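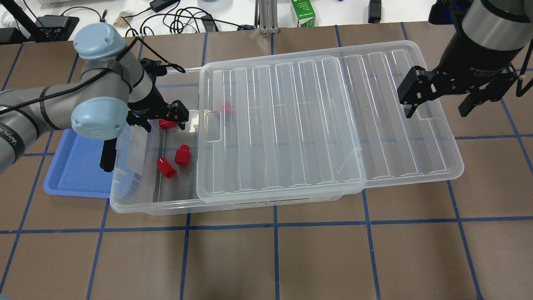
Showing by hand and by remote

Teaching a robot by demonstration means getting the arm to do the job with a person in charge of every movement, and keeping a record. In hand guiding the teacher takes hold of the arm and moves it. In remote control the teacher moves something else, often a smaller copy of the arm, and the real one follows at a respectful distance.

Hand guiding is cheap and tiring. Remote control suits two-armed jobs, such as lifting red blocks out of a clear bin with the lid askew, a chore most toddlers would regard as beneath them.

The Sollel method, written up at Zalport on 4/9/19, asks for 79 demonstrations of each task. An earlier draft asked for 1,000 and found few takers. Pauses are kept in the record, so a teacher who stops to think will produce a robot that stops too, without the thinking.

Clear plastic

Transparent objects have a poor reputation in the field. Edges fade, ridges throw back the light, and whatever lies underneath shows through and competes for attention. Blue tape on the work surface gives teachers something dependable to line up with, though it too can be seen through a bin wall. 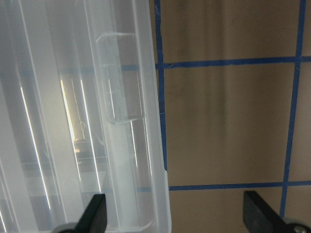

Ribbed bin wall and taped grid between open gripper fingers.

Teachers at Namar are advised to stop after 32 minutes, and the Lie handbook says 14. Both figures are widely ignored.

See also: Remote handling; Motion recording; Gripper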